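Mixed Benches: Laying Out Small Appliances for Intake
Speaker notes, Evangelia Fragkou
Forkdale session, June. Start 2:10 p.m., questions at the end only.

Slide 1. Title
Wait for the doors. State name and subject. I run intake at the Wimbridge appliance store. The talk covers the bench between the delivery cart and the shelf. Repair is Ferenc Bíró's talk and I will not go into it.

Slide 2. What comes in
Last year's intake was 1280 items. Of those, 808 had a power cord fixed to the body. The rest were hand tools, textiles, loose parts and decoration. Corded and uncorded items arrive in the same crate, and the crate is emptied onto one surface.
Point to make: the bench is mixed before anyone touches it. The layout has to accept that.

Slide 3. Terms
Body – the main housing.
Base – whatever the body stands on or docks to, if it comes off.
Cord – power cord only. Data and charging leads go on the accessories line.
Loose item – anything without a cord that is not part of an appliance.
Read these out slowly. Last time someone took "base" to mean the bench itself, and it cost us ten minutes.

Slide 4. Row order
Corded items go in one row across the bench, left to right in the order they will be logged. Turn each one so that its controls can be read from the front. A slight angle is acceptable. Two items of the same type and color are never placed next to each other. Put a different color between them or start a second row.
Irén Hegyi ran the color rule at Wimbridge before it was written down. Credit her here.

Slide 5. Finish
Gloss housings show every fingerprint and every scratch, and they also reflect the overhead lights. Grade gloss from the side. Grade matte from above. Metal trim is graded separately from the body, on its own line of the form. Slotted parts are brushed first and wiped second. A damp cloth pushes crumbs and lint down into the slots, where they stay.

Slide 6. A mixed bench
Click through both without stopping.
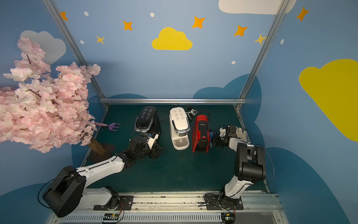 Black, white and red bodies, with loose items on the same surface and a white glove over at the right.
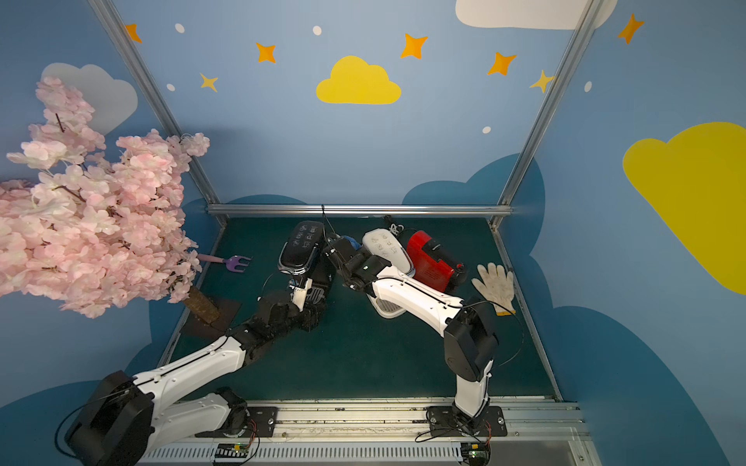
Slide 8. Cords
Three rules.
The cord goes behind the body. A cord that comes forward crosses the row and gets caught under the next item.
Coil it loosely, with no turns around the body. Tight turns at the exit point are the most common cord fault on our returns list.
Leave the plug on top of the coil. The pins are checked at logging and should be visible without lifting anything.
Boglárka Győri asked in rehearsal about cord ties. Answer: ties go on after logging, at the shelf. On the bench they slow down the inspection.

Slide 9. Removable bases and trays
Record the base on the same line as the body. If a base is off, place it directly in front of or under its own body, never at the end of the row. We have 2 bases in the back room that have fitted nothing since the spring. Both came from rows where the bases had been gathered together "to be tidy."

Slide 10. Loose items
Garden tools: lay flat, tines away from the near edge.
Gloves: single gloves are logged as singles. Do not hold one back waiting for the other.
Cloths: a cleaning cloth that arrived in a crate is stock until the crate sheet says otherwise. Our own cloths stay on the hook. This is the entry people get wrong most often, and the count is off by one or two at the end of every week.
Artificial plants and trees: stand upright at one side, base plate fully on the bench. Branches may overhang. Move the tree before logging anything underneath it.

Slide 11. The form
Show the Planar form, second revision. Fields: type, color, finish grade, trim grade, base yes/no, cord length, remarks. Ginette Lemieux added the trim field.
Do not read the fields aloud. Say that "remarks" is for faults only. "Nice color" is not a remark.

Slide 12. Clearing
Clear from the right. Corded items first, loose items second, tree last. Carry one body at a time with its cord in the same hand. Wipe the surface after the last item – dry cloth, then damp, then dry.
The Rajan shelving takes bodies on the middle two levels and loose items below. Bases stay with their bodies. If the shelf is full, the item goes back to the cart with its form attached.

Slide 13. Contacts
Leave up during questions. Spare forms are on the side table by the door. Ferenc starts at 3:00 p.m. in the same room, so unplug the laptop and take the adapter.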